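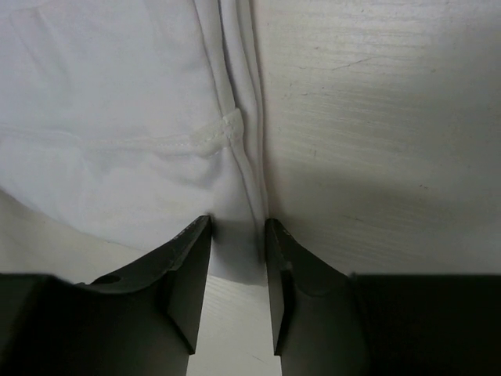 Call for Participants: Household Folding Study

Gandeo is recruiting adults for a paid study on whether machines can take over laundry folding. Sessions run through February at our Vellura site.

Background

Folding is still hard to automate. A shirt has no fixed shape, and a grip that is slightly off at a hem carries through every later fold. Our current reference set, Grellora, holds 1,755 folding attempts. We need human judgments on what counts as an acceptable result.

What you will do

You will rate folded items, fold a matched set by hand, and operate a pair of arms by remote control. No experience with robots is needed. A session lasts 190 minutes, including breaks.

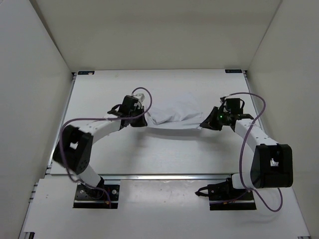 Can a machine fold a full load of laundry without help yet?
Under controlled conditions, some systems can fold simple flat items. Mixed loads — inside-out sleeves, socks, fitted sheets — still need a person at some stage, and speed remains well below that of an adult folding by hand.

Who can apply

Applicants must be 18 or older, do laundry at home at least twice a month, and be able to stand for short periods. Normal or corrected vision is required. Current employees of Gandeo or Raudsepp are not eligible.

Places and payment

There are 16 places. Payment is made by bank transfer after the session. Travel costs within the city are refunded on receipt.

How to apply

Complete the form on the Vellura site page and state whether you prefer a morning or afternoon session — the morning slot starts at 9:30 a.m. Selected applicants will receive a consent form to read and sign before attending.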